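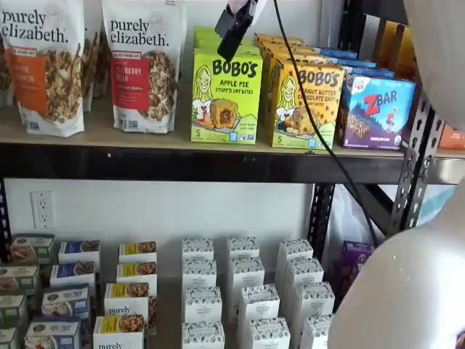
Gediminas Vaher had two grippers to choose between and until the end of September to do it. The first was the Plimeck, which the firm had used on everything for years. The second was the Deltum, lighter and newer, with a spec sheet that Radwa Farouk had pinned over the sink. The Plimeck went first. He brought it down in front of the green Bobo's box, the apple pie one, and stopped it there while he looked at the cable, which ran down across the yellow box next door and on past the front beam of the shelf.

"It's going to catch," he said.

"It won't catch on the way in," Radwa said from the desk. "It might on the way out."

She had the controller open on one screen and the trial sheet on the other. The sheet had 144 lines on it, one for each pick, and two columns for each line. Pirihi wanted both columns filled before they would talk about money. Pirihi ran small unstaffed shops in stations and hospitals, and they had asked one question in three different emails, which was whether the arm could take a box from a full shelf and leave the neighbours standing.

He pressed the key. The arm went forward, slowly, because he had set it slowly. The fingers closed on the box and the box came away. The yellow one beside it turned a little on the board and stayed up.

"Neighbour moved," said Radwa.

"Moved or fell?"

"Moved. There isn't a box for moved."

"Put it in the notes."

She put it in the notes. He set the box back by hand, squared it up with the side of his thumb and ran the next line.

They did the boxes until the middle of the afternoon. Boxes were what the Plimeck was good at. It had flat pads and it did not care much what it was holding so long as there were two sides to press. On the granola bags it was worse. It pinched the first bag too low and the top folded over, and when the arm lifted the bag slid down through the pads and landed on its base on the board, upright, as if somebody had put it there.

"What do I call that?" Radwa said.

"A drop."

"It's standing up."

"It's still a drop."

She typed for longer than the word drop needed. He didn't ask what she had written. They had worked together at Vullow before this, in a cold unit beside the ring road, and he had learned there that her notes were usually the part of the report that people read.

At four he made tea and they changed over. It took six bolts and a connector to get the Plimeck off, and the Deltum had its own bracket that was supposed to go straight on. It went on at the second try. Radwa loaded the new profile into the controller and the arm sat still for a while and then gave a fault.

"Payload," she said. "It still thinks it's holding the old one."

"Tell it it isn't."

"I have told it."

She told it again and restarted the controller, and they drank the tea. Gediminas rang his daughter to say he would be late, and she said she had guessed. When he came back the fault had gone and Radwa was reading the Deltum manual with her finger on the page.

"There's a number in here for how many cycles before you change the fingertips," she said. "2388."

"That's very exact."

"I like it. Somebody sat there and counted."

"Or somebody's rig broke."

The Deltum was quick. It had soft fingers that bent round whatever they met, and on the bags it was better than anything he had tried. It took the pumpkin one by the middle and lifted it out level. It took the berry one. Radwa went down the column writing yes, yes, yes, and he began to think about the train.

Then they got to the small boxes on the lower shelf. They stood close together there and the fingers needed room to open. The arm came in under the upper board, the fingers spread, and the outer one went behind the box next door and brought that out too. Both boxes came forward together. One stayed in the fingers. The other went over the edge and hit the floor on its corner.

"Neighbour fell," said Radwa.

"Yes."

"There's a box for that."

He ran it again with the opening cut down and it did the same thing. He cut it down further and the fingers would not go round the box at all, only pushed it back towards the wall. He tried coming in at an angle. He tried it slowly. By then it was dark outside and the lights in the corridor had gone off, and each time one of them went out to the loo they clicked back on.

"You could ask them to space the shelf out," Radwa said.

"They won't. They sell by the shelf."

"You could ask."

He sat down on the upturned crate by the door. From there the arm looked bigger than it did from the desk. He had been sure, that morning, that it would be the Deltum. He had more or less told Pirihi so on the phone, in the way one says a thing to be pleasant, and their man had said good, good, and had probably gone and told someone else.

"What's the score?" he said.

She scrolled up. "The Plimeck's got more than 100 clean out of the full set, if you count moved as clean."

"Do we count moved as clean?"

"I don't know. You wrote the sheet."

"And the Deltum?"

"Better on the bags. Worse on everything with corners. I haven't finished the lower shelf, because you keep stopping it."

He got up and finished the lower shelf. He did not change any settings. He let it run each line as it was written, and when a box went over he picked it up and put it back, and Radwa typed. It took fifty minutes. Neither of them said very much, apart from the line numbers.

When the last one was done she saved the sheet and turned it round so that he could see it. Beside the first line, from the morning, she had written: neighbour turned, stayed up, would not bother me as a customer. Beside the bag that had slid down she had written: dropped, landed better than I would have put it.

"You can't send them that," he said.

"Why not?"

He read the rest of it standing up, with his coat on. It went on for several pages. Then he took the coat off, got the hex key from the drawer and started on the Deltum's bracket.

"I want to try the flat pads on the bags again," he said. "Higher up. If it holds them above the middle we might only need the one."

Radwa looked at the clock, and opened a new sheet, and typed a 3 at the top of it, for the third run.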